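Balancing Healers in Drellby: A Student Project Report
by Bakari Ndung'u

Why I picked this

I have been playing team arena games since I was small enough to need a cushion on the chair, and I have nearly always played the healer (my older cousins wanted the swords, so I got what was left). When our course asked us to choose a system and study how its rules push people to behave, I knew right away that I wanted to look at healing in Drellby, the little five-against-five arena game our class has been building and patching since the first term.

My question was a simple one. Matches with two healers on a side were dragging on and on, and players in our test group kept telling me they felt like they were hitting a wall. Was the healing too strong, or was it too easy to aim?

The two healers

Drellby has two support characters at the moment. Mollel is the patient one. She drops a circle on the ground and anyone standing in it gets health back slowly, and she has very little else to do while she waits for it to recharge. Trotarari is the busy one, with a quick heal that he throws at a single teammate and a shield that soaks up one big hit if you time it right. I love playing Trotarari and I am not very good at him, so please keep that in mind when you read my opinions further down!
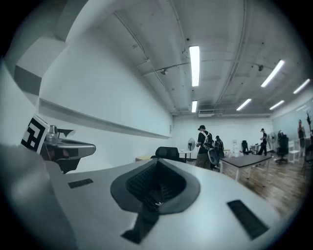

How I set up the matches

I ran 24 matches in October, all on the Oltulier map, because it has one long middle lane and two side paths and everyone in the group already knew it. Half the matches used the normal rules. The other half used a patch I wrote with a lot of help, where a second heal landing on the same player within a few seconds only gives half its value. Players swapped teams between matches so that our two strongest fighters weren't always on the same side.

Every fighter in Drellby starts with 2,000 health. I kept that number the same all the way through, even though there was a good deal of lobbying from the people who play tanks.

What I found

The change that surprised me most had to do with where people stood. Under the normal rules, whole teams would bunch up inside Mollel's circle and wait there like folks under a bus shelter, and the fight would stop moving. With the patch on, stacking two healers on one tank paid off much less, so Trotarari players began looking after whoever had gone down the side paths, and the matches opened up.

The longest single stalemate came under the normal rules and went on for 13 minutes in the middle lane, with the same tank getting topped up again and again. In that stretch he took 1,870 damage in one push and still walked away, which led to some shouting.
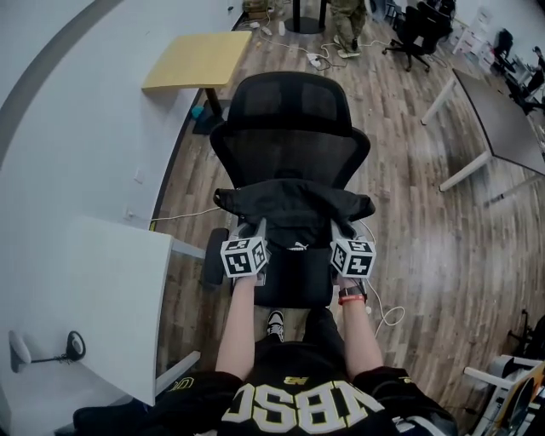
I had expected the healers to complain about the patch, and a couple of them did at first. They said their numbers on the score screen looked smaller, and they were right, because the screen only counts health given back. It gives no credit at all for a shield that stops a killing blow, or for pulling a teammate out of trouble. I think that is a problem with our score screen as much as with the patch, and I would like to fix it next term if I'm allowed to.

What I would do differently

I changed only one rule, which I'm glad about, but I asked my questions at the end of each session when everyone wanted to go home, and the answers got shorter and shorter. Next time I would ask after every match. I would also like to try a second map, as Oltulier's long lane is very kind to Mollel and I can't say how much of the bunching came from her and how much came from the walls.

For now the half-value rule is staying in the class build, and I have asked for Trotarari's shield to get its own line on the score screen.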